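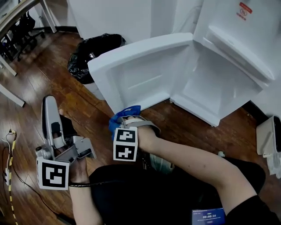

Ticket: Winent simulator, idle power value too high after wake-up
Product: Winent virtual platform, Zurnora board model
Status: waiting for reporter

Description
We run our firmware on the Zurnora model with the power trace enabled. Before the first sleep, the trace shows 20 mW in idle and this is correct. After the core wakes up from deep sleep, the idle value stays at 30 mW until the next reset. The firmware is the same in both cases. On the real board we do not see this difference.

Steps to reproduce
1. Start the model with the default configuration and power trace on.
2. Let the firmware go to deep sleep.
3. Wake it with the timer interrupt.
4. Read the idle value in the trace.

What I tried already
Changed the trace interval, no effect.
Replaced the timer by the GPIO wake-up, same result.
Disabled the second clock domain in the Javier plugin. Now the value is correct, but the UART does not work anymore.

Reply from Wullurness support
Please check if clock divider 2 is restored after the wake-up. In the model this register loses its value in deep sleep.

Update, Thursday
I wrote the register again in the wake-up handler and the value went down to 20 mW. The manual says that the register is retained. Could you please confirm which one is right, the manual or the model?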